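4. Building the second arm in the Plakdale workshop

4.1 What we started with

I should say straight away that the arm was never meant to go in a paper. It began as a winter job in the shared workshop at Plakdale, where Bartosz Krajewska had a bench going spare and I had a box of second-hand servos and no sense at all of how long wiring takes. We wanted something that could pick up glassware without breaking it, on a hobby budget, and we wanted other people to be able to build the same thing from our notes. The first version (we called it Somska, and the name stuck to the software as well) could lift a foam block and very little else.

By December we had stripped it back to the base and started again. The new shoulder is two plates with a bearing pressed between them, cut on the workshop's own router. The elbow took three goes. The first one sagged, the second one didn't sag but squeaked so badly that the pottery people next door complained, and the third is the one in the drawings. All in, the rebuild used 585 pounds of parts, and a good chunk of that went on connectors I'd bought in the wrong size.

4.2 The gripper and its camera

Most of my evenings went on the gripper. It has two fingers, bolted to plates so that you can swap them without taking the wrist apart — a thing I was very glad of, as I bent the first pair inside a week! A small camera sits at the wrist and looks forward past the fingers, so whatever the arm is reaching for ends up low in the view with the fingers coming up on either side of it. I like this arrangement a lot. You lose sight of the bench behind you, but you can see exactly how a finger is lined up with the thing it's about to close on, and that was what we kept getting wrong with a camera on a pole.

Clear glass is the hard bit. It shows up mostly as highlights, and when two pieces overlap the software is quite happy to join them into one odd-shaped lump. Yaryna Romaniuk collected 2000 stills for us over the spring and marked up the rims by hand, and I still owe her several cakes. We held back 347 of them for testing and trained on the rest. Fig. 3 is typical of the clutter we worked with.

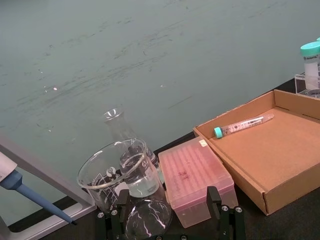
Fig. 3. Wrist view of the bench, with a round-bottomed vessel between the gripper fingers, beakers and a flask behind it, and a pink tip box to the right.

Antonina Yatsenko thought we were making life hard for ourselves, and told us that anyone building this at home would be better off sticking a strip of coloured tape on every rim and leaving the clever software for later. She also felt the fingers ought to have soft pads from the start, glued on and treated as throwaway, and that we should publish the finger drawings before anything else because those were what people would want to copy.

I grumbled, but we tried the tape on the next round of tests and I've kept it as an option in the build notes. It does help with the tall pieces. On small round ones it tends to peel, and then it ends up stuck to a finger, which is a new problem. The pads went on as she suggested. A set takes me 33 minutes to cut and glue, most of it spent waiting for the glue to grab, and the template is in the same folder as the finger drawings.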